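Clothes Care at Home: Sorting and Folding Knitwear
Project report by Sofia Raptis
Household Studies, Narnaven College
Submitted February 10, 2025

1. What the project was
The task was to choose one household job and write down a method that another student could follow. I chose folding, mostly because my knits lose their shape on hangers. My partner for the project was Styliani Tzavaras, who wrote the storage section.

2. Method
We used the bed as the work surface. A table would be firmer, but a bed is wide enough to lay out a large knit without the sleeves or corners hanging over the side. Folded clothes go to the edges and the middle stays free for the piece being worked on. Heavy knits are laid flat, smoothed by hand from the centre outwards and folded in thirds. Light tops are folded in half first, then in thirds.

Dark clothes that haven't been sorted yet are kept near the head of the bed. We tried a separate heap on the floor at first and gave that up. 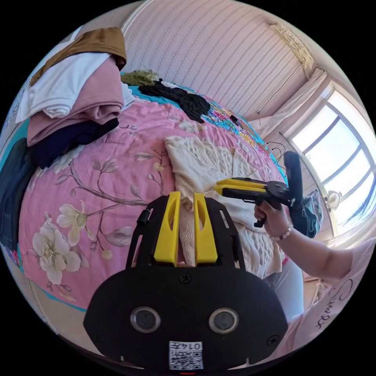
The cream knit across the middle of the bed
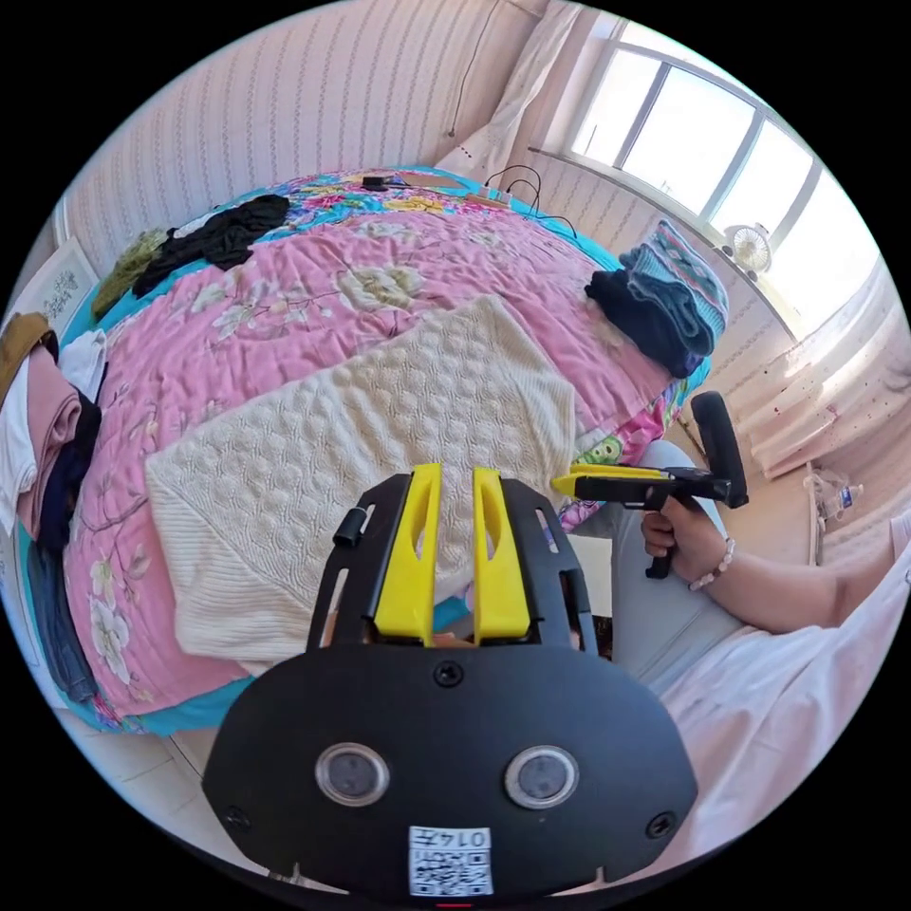 Should heavy knits be hung or folded?
Folded. The weight of the wool pulls at the shoulders on a hanger and the ribbing stretches. If there is no drawer space, fold the knit over the bar of a trouser hanger with a towel underneath.

3. Storage
The drawer at Styliani's house is a Dosness, 320 mm deep on the inside. A thick jumper folded in thirds fits standing on its edge, and you can see every colour when the drawer is open. Stacked flat, the bottom ones never got worn. We also tried a Hultance box with a lid – fine for winter things put away in March, but a nuisance for clothes in daily use.

We weighed one of the thicker jumpers at 500 g and a light cotton top at 200 g. The heavier pieces went at the back of the drawer so that it still slid properly.

4. Problems
Sleeves were the hardest part. Folding them straight across the back left a lump, so we changed to laying them down along the sides. The written steps for this took three drafts and are still too long.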